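報道関係の皆様へ

2023年6月15日
Womham株式会社

机の上を片付ける小さな教室「Womano」、夏の参加者の募集を始めます
白い机と、ふたのある容器をひとつ使う、1回30分の教室です

Womham株式会社(以下、Womham)は、机の上の片付けを練習する教室「Womano(ウォマノ)」の夏の回について、本日から参加者の募集を始めることをお知らせいたします。会場は、当社が運営する共同の仕事場「Itent(アイテント)」の1階にある部屋「La(ラ)」です。参加は無料で、Itentの会員でない方も申し込むことができます。

Womanoは、家全体や部屋全体の片付けを教える教室ではありません。対象は机の上だけです。引き出しの中も、机の下も、本棚も対象に入れません。参加する方は、普段自分の机に出したままにしている物を袋に入れて持って来て、会場の白い机の上に一度全部広げます。それから、机に残す物、容器に入れる物、持って帰って別の場所に置く物に分けます。

始めた理由について

Itentには、毎日違う席に座って仕事をする会員の方が多くいらっしゃいます。席が決まっていないので、帰るときには机の上を何もない状態に戻す約束になっています。ところが、その約束を守るために、終わりの時間が近くなると、電源のコード、付せん、飲みかけの飲み物のふた、名刺、薬、鍵などを急いでかばんに入れる方がよく見られました。そして次の朝、かばんの底から同じ物を一つずつ探しています。受付にも「昨日、机にイヤホンを忘れませんでしたか」という電話がよく来ました。

昨年の10月、Womhamは会員の方に、机の上の物についてのアンケートをお願いしました。136人の方から回答をいただきました。自由に書く欄には、たくさんのご意見がありました。その中で私たちがよく覚えているのは、「片付けの本は読みましたが、私の問題は机の右のすみだけです」というご意見です。別の方は「捨てる物はないのです。置く場所がないのです」と書いてくださいました。このようなご意見を何度も読みまして、机の上だけを扱う短い教室を作ることにしました。

冬のあいだに、会員の方だけで試しの回を行いました。最初の回は時間が長すぎました。参加した方は途中で携帯電話の写真の整理を始めてしまい、机の片付けは終わりませんでした。次の回からは30分にしました。短いと感じる方もいらっしゃいますが、机の上だけであれば、この時間で一通りの作業をすることができます。昼休みのうちに参加して、そのあと食事をする時間も残ります。

教室の内容について

教室は次の順番で進みます。

初めに、持って来た物を全部、机の上に出します。この段階では、きれいに並べる必要はありません。係の者も手を出しません。物を重ねないで、平らに広げることだけをお願いしています。重ねると、下になった物を見ないまま終わることがあるからです。

次に、今日使った物を手前に寄せます。「よく使う物」という聞き方はしません。試しの回で「よく使う物はどれですか」と聞いたときには、ほとんどの方が全部の物を手前に寄せました。「今日使った物」と聞きますと、答えは早く出ます。今日使わなかった物は、悪い物という意味ではありません。奥に置いて、後で考えます。

その後、手前の物の中から、出したままで良い物と、しまってもすぐ出せれば良い物を分けます。ここで容器を使います。容器は一人にひとつです。二つ目はお渡ししていません。入らない物があるときは、入れ替えをします。

最後に、奥に残した物の行き先を紙に書きます。「台所」「会社のロッカー」「母に返す」など、短い言葉で結構です。紙は持ち帰っていただきます。当社は集めません。

教室の中で、物を捨てるように勧めることはありません。会場にはごみ箱がありますが、紙のくずや古いレシートのためのものです。迷っている物を捨てるかどうかは、家に帰ってからご自分で決めてください。

机と部屋について

Laは、もともと荷物を預かるための部屋でした。窓は通りと反対の側にあり、昼も光があまり強くありません。この部屋に白い天板の机を入れました。白い机を選ぶときには、社内で意見が分かれました。白は汚れが目立つので仕事場には向かない、という意見がありました。しかし、教室の目的では、目立つことが良い点になります。小さいクリップも、消しゴムのかすも、すぐに見つけることができます。木の色の机で試したときには、茶色の輪ゴムや革のキーケースを見落とす方がいらっしゃいました。

天板はつやのない表面のものにしました。つやがあると、天井の明かりが映って、透明なファイルなどが見にくくなります。

いすは置いてありますが、作業のあいだは立つことをお勧めしています。立ちますと机の奥まで手が届き、全体を上から見ることができます。体の具合によって座りたい方は、もちろん座ってください。申し込みのときに書いてくださるか、当日、入口で声をかけてください。机の高さが低い席をご用意します。

容器の選び方について

Womanoでは、参加する方がご自分の容器を持って来ることもできます。お菓子の缶でも、マグカップでも、使わなくなった弁当箱でもかまいません。お持ちでない方には、教室のあいだ、会場の容器をお貸しします。

容器について、よく質問を受けますので、ここで私たちの考えを説明いたします。

一つ目は、高さです。浅い皿のような物は、何でも置きやすいので、次の日にはもう山になります。深すぎる物は、底にある物が見えません。ペンを立てて入れたときに、ペンの頭が少し出るか、ちょうど隠れるくらいが使いやすいと考えています。

二つ目は、机に置いたときの音です。共同の仕事場では、金属の缶を机に置く音が隣の席に聞こえます。缶を使う場合は、底に布かフェルトを貼ってください。会場にはフェルトの用意があり、自由に切って使うことができます。

三つ目は、形です。上から見て四角に近い物は、机の角や壁に沿って置くことができます。丸い物は回して使うことができますので、はさみやのりなどを入れて家族で使う場合には、丸い物のほうが便利なこともあります。

色は、好きな色を選んでください。ただし、机と全く同じ色の容器は、仕事をしているうちに手が当たって倒すことがあります。白い机であれば、ベージュや灰色のような静かな色でも十分に区別ができます。

担当者の言葉

教室の内容を考えたのは、Womhamで会場の運営を担当しているChaminda Siddiqui(チャミンダ・シディキ)です。Siddiquiは次のように話しています。

「私は片付けが上手な人ではありません。私の机は、受付の後ろにありまして、会員の方からよく見えます。会員の方に『机を何もない状態にしてください』とお願いしながら、私の机にはいつも宅配便の伝票とテープと、飴の袋がありました。それは恥ずかしいことでした。

あるとき、机の物を全部、会議室の大きい机に持って行きました。自分の机から離して見ますと、なぜこれを毎日見ていたのか分からない物がありました。たとえば、前の事務所の鍵です。その事務所はもうありません。物が悪いのではなくて、私が見ることをやめていたのだと思います。この経験から、教室では必ず、いつもの机と違う机で作業をしていただくことにしました。

参加する方に、私から正しい答えを言うことはありません。机の上に家族の写真がたくさんあるほうが、仕事が進む方もいます。その方は写真を出したままで良いです。けれども、電池が切れた時計が写真の前に立っているなら、一緒に考えましょう、と言います」

Siddiquiはまた、時間の短さについて、こう付け加えています。

「30分が終わっても、まだ奥に物が残っている方がいます。それで良いです。行き先を紙に書けば、続きは家でできます。試しの回に来た会員の方が、次の週に受付に来て、『台所と書いた物は、まだかばんに入っています』と教えてくれました。私は、では今日は台所まで行けると良いですね、と答えました」

持ち物について

普段、机の上に出したままにしている物を、手さげ袋ひとつに入る量でお持ちください。全部を持って来ることが難しい場合は、机の右半分だけ、または左半分だけでもかまいません。その場合は、半分を決めたら、その中の物を選ばないで全部入れてください。選んでから持って来ますと、教室ですることが少なくなってしまいます。

パソコンの画面、プリンター、電気スタンドなどの大きい物は、持って来る必要がありません。紙を同じくらいの大きさに折って「画面」と書いたものを机に置けば、場所を考えることができます。紙は会場にあります。

次の物はご遠慮ください。生の食べ物、ふたの閉まらない液体、生き物。植木鉢も、土がこぼれることがありますので、写真か、鉢の大きさを測ったメモを代わりにお持ちください。仕事の書類で、ほかの人に見えてはいけない物は、封筒に入れたままで作業をすることができます。係の者が封筒を開けるようにお願いすることはありません。

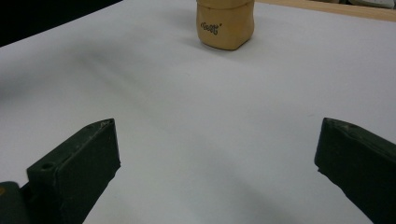
小さい子どもと一緒に参加することはできますか。

お子様と一緒の参加を歓迎しています。隣の机をお子様のためにご用意しますので、色鉛筆や折り紙など、お子様の机の物も袋に入れてお持ちください。クリップや画びょうのような小さい物は、保護者の方の机で扱ってください。

開催の形について

夏の回は、昼の回と夕方の回があります。一度の回に参加できるのは4組までです。組というのは、お一人でも、ご家族でも、同じ職場の方どうしでも、ひとつの机を一緒に使う方々のことです。同じ職場の方が机を一緒に使う場合は、共有の物(はさみ、はんこ、電卓など)だけを持って来る方法もお勧めしています。共有の物は、持ち主がはっきりしないので、いつも片付けの最後に残りやすい物です。

日程は、Itentの入口の掲示板と、Womhamのウェブサイトの催しのページに載せます。申し込みは、ウェブサイトの申し込み用紙、または受付で受け付けます。日にちの変更は、開催の3日前までにご連絡ください。それより後に都合が悪くなった場合も、ご連絡をいただければ、待っている方にご案内することができますので、どうぞよろしくお願いいたします。

教室で使う言葉は日本語です。英語での説明が必要な方には、Siddiquiが英語で説明する回がありますので、申し込みのときにお知らせください。手順を書いた紙は、漢字に読み仮名を付けたものも用意しています。

教室の後について

参加した方には、手順を書いた紙を一枚お渡しします。家の机で、同じ順番でもう一度することができるように作りました。紙の裏は白いままです。裏には、行き先のメモを書いてもよいですし、容器の置き場所の図をかいてもよいです。

机の物は、季節や仕事によって変わります。年度の終わりには領収書が増えますし、夏は日焼け止めや扇子が出てきます。二回目、三回目の参加も歓迎しておりますが、申し込みが多いときには、初めての方を先にご案内いたします。

今年の10月からは、会社や学校に机の教室を届ける出張の回も始める予定です。この場合は、会場の机のうち空いているものをひとつ決めていただき、その上で順番に作業を行います。くわしい条件は、決まりましたら改めてお知らせいたします。

取材について

教室の様子を取材していただくことができます。ただし、参加する方の持ち物には、名前や住所、薬の袋など、個人のことが分かる物が多く含まれます。撮影を希望される場合は、前もってご連絡をお願いいたします。参加する方の同意をいただいた机だけを撮影できます。教室のない時間でしたら、Laの部屋と机を自由に撮影していただけます。記者の方がご自分の机の物を持って来て、作業を体験することも歓迎いたします。

Womham株式会社について

Womhamは、共同の仕事場Itentの運営と、仕事場で使う家具の配置の相談を行っている会社です。会員の方の机の使い方についての小さな催しを、Laで続けています。

お問い合わせ先

Womham株式会社 Womano担当 Chaminda Siddiqui
お問い合わせは、Womhamのウェブサイトの連絡用紙、またはItentの受付までお願いいたします。受付が席を離れているときは、カウンターの上のメモに、お名前と連絡先をお書きください。担当者から折り返しご連絡いたします。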